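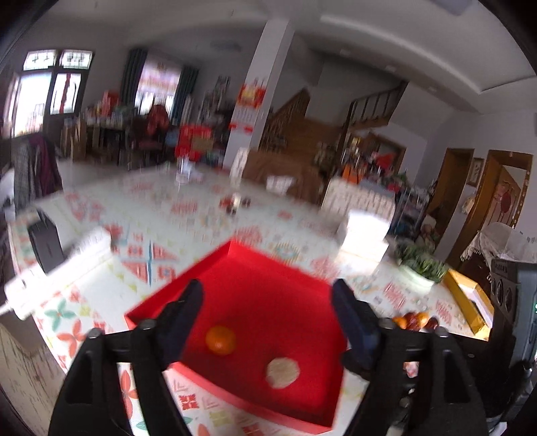 October, 4:40 pm

Table cover trial, continued. Wornby want to know whether a printed cloth can survive life as a working table, and so far the main finding is that a working table expands to cover whatever cloth you give it. I put the patterned one down this morning with high hopes for the geometric motifs. By afternoon it had a power strip, a charger, a bowl of leafy greens and three boxes on it, and the flowers were showing where they could.

The red box is for things with skins and crusts, or whatever else people bring to a trial about stains. At present it holds one small orange fruit and one round beige item with a textured surface, which I am not going to identify in a signed record. It stays shallow and open so that nothing gets forgotten in it. Doolan's method sheet calls this "visible storage." My mother called it leaving things out.

Notes on the cloth, sample 209:

White ground is unforgiving, as expected. Teal and coral flowers are the best part of the print. The red quarters with the blue cross are handsome, but I keep lining things up with them and then correcting myself — the box ended up on the diagonal and I have decided that is policy.

Power strip: it lives on the left side for now. The method sheet wants all power off the table and clipped underneath. The clips are on order from Bindley, part 976, pack of 12, and have been on order since the last time I wrote this sentence.

Greens: weigh before the wet test, again after. Last round I weighed them only after, and got a very precise number with nothing to compare it to.

Wash log: the previous cloth (sample 1279) came back from the Tisier cycle with its red gone slightly pink and its corners no longer on speaking terms. Run this one cool. If the coral bleeds into the white, stop and keep the rinse water.

To do before tomorrow's session:
— clear the far side, cups included
— find the lid of the yellow box, or agree that it never had one
— chase the clips
— eat the fruit or log it, not both

Workshop notebook, Wornby table linen trial. Please do not copy pages without asking. Back to top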